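4. Teaching the Background Model for a Wrist Camera

This chapter is for the person who installs Perkix on a robot with a camera at the wrist. You will teach the software how the work surface looks, where the fingers are in the image, and which bright or dark areas it must not treat as objects. Please finish Chapter 3 (hand-eye calibration) first. If you change the camera or the fingers later, repeat this chapter from the beginning.

You need the following things before you start:
- The Perkix server running, with the robot connected and the status light green in the toolbar
- The Plivex segmentation module, installed and licensed
- The same lamps and window blinds that you will use in normal work

Caution: The arm moves by itself in sections 4.2 and 4.4. Keep hands and tools away from the table, and keep the stop button within your reach.

4.1 Checking sharpness

The background model is only as good as the images it learns from. Perkix gives every image a sharpness score, which you find at the lower left of the Live view. A higher score is better.

1. Open Live view and choose Wrist from the camera list.
2. Move the arm by jogging until the camera looks at something with thin lines. A coil of cable is a good target, but a printed page is also suitable.
3. Go down slowly and watch the score. When the camera comes too near, the score falls quickly and the strands of a cable melt into one dark mass. The segmenter will then return one big region with an unreliable outline, and any grasp point computed from it should be rejected.

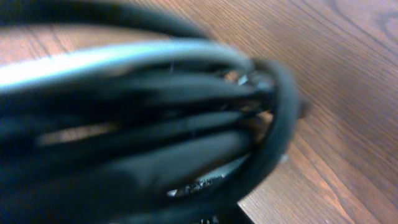
4. Go up until the score is steady again. Press Set near limit. Perkix saves the height of the flange, and from now on it ignores images taken below this height.

Note: The near limit does not stop the arm. It only stops the software from using the images. The motion limits are in Chapter 2.

4.2 Recording the surface

In this section the software records the surface with the fingers open. A surface with a strong pattern, for example wood grain, needs more images than a plain one. The default buffer is 2,000 images and we recommend to leave it so.

1. Put the gripper in the open position from the Tools menu. Do not close it during the recording.
2. In the Surface tab, press New model and type a name. Use a name that says something about the table and the light, such as "oak_lamps_on". In our office we had three models with the name "test" and Adanech Seyoum had to record all of them again.
3. Choose the sweep pattern. Low sweep keeps the tips near the table and is better for grasping. High sweep is better for searching.
4. Mark the region of interest with the mouse. If the far edge of the table is in the view, draw the region so that it ends on the table side of the edge. A white wall behind the table will otherwise pull the automatic exposure down, and the wood becomes too dark.
5. Press Record. The arm begins the sweep after a short beep.
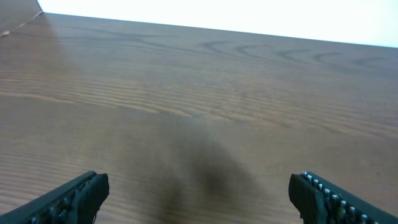
Figure 4-2. Low sweep with the fingers open. The far edge of the table and the white background belong outside the region of interest; the soft shadow is handled in 4.4.

6. Wait until the message "Surface recorded" appears. Look at the number of accepted images below the message. In a recording by Paloma Hutchins on our own bench, 1,959 images were accepted, and this is a very good result. With fewer than 1,522 you cannot continue to the next section, and the Next button stays gray.

If too many images are refused, open the log. The usual cause is code 402, "exposure not stable". Turn off automatic exposure in the camera settings, set the value by hand, and record again.

4.3 Making the finger masks

The fingers are always in the image, so the software must know which pixels belong to them. You make one mask for the open position and one for the closed position. Perkix fills in the positions between by itself.

1. Open the Masks tab and select Open. Press Detect. A green outline appears on both fingers.
2. Check the outline at the tips. Drag the points if it is necessary. It is better to have a mask that is a little too large than one that is too small.
3. Select Closed and press Close gripper. Wait until the fingers stop, then press Detect again.

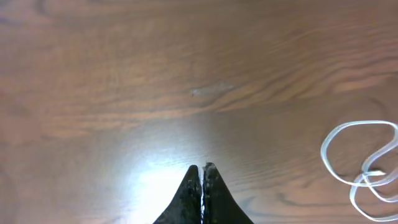 4. Look at the line between the fingers. If light comes through a narrow gap there, Detect can return it as a separate object, very long and very thin. Select Join fingers and the mask will cover the gap also.
5. Press Save both.

Dust and lint on the fingers change their outline a little, and small fibers along an edge can pass outside the mask. Set Mask margin to a larger value if you see flickering points near the fingers. Cleaning the fingers helps more -- but after cleaning, please run Detect one more time for each position.

Note: Clear cable and plastic tubing are difficult for every segmenter, and Plivex is no exception. Only the bright borders are found, and the middle takes the color of the table. If you work with such material, turn on Thin transparent in the Plivex options. It makes the processing slower.

4.4 Glare and shadow

Glare stays with the lamp and the camera, not with the table. When the arm moves, the bright area moves too, and a simple background model reports it as a new object. The shadow of the gripper gives the same trouble in the dark direction. For this reason Perkix keeps two separate layers, called Bright and Dark.

1. Set the gripper to open and move the arm to the normal working height.
2. In the Light tab, press Learn layers. The arm makes a short movement in a cross shape.
3. Turn on the Bright overlay. The colored area should cover the reflection and stop where the grain has its normal color again.
4. Turn on the Dark overlay and do the same check with the shadow.
5. Place a dark cable near the side of the view and press Test. The cable must keep its full outline in the result. If a part is missing, lower the Dark strength by one step and press Test again. 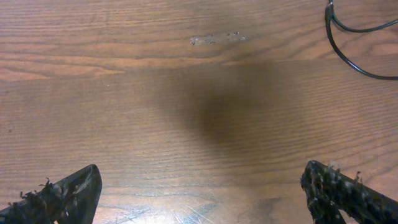
Figure 4-4. Glare between the open fingers, shadow above it, and a black cable at the upper right. The pale worn mark near the top must be stored as surface.

6. Look for permanent marks on the table. Scuffs, scratches and stains should have no outline in the Test result. When a mark does have an outline, click on it and choose Add to surface.

Caution: Do not use Add to surface on an object that can be removed. The software will not see this object again at that place until you delete the entry from the Surface list.

4.5 Saving and moving the model

1. Press File, then Export model. The file contains the surface, the masks and the two light layers.
2. To use it on another computer, press Import model there and select the same camera name. The near limit is not exported and must be set again as in 4.1.

A model from one robot can be loaded on a second robot only when the fingers and the camera mount are the same type. Even then, repeat section 4.4 on the second robot.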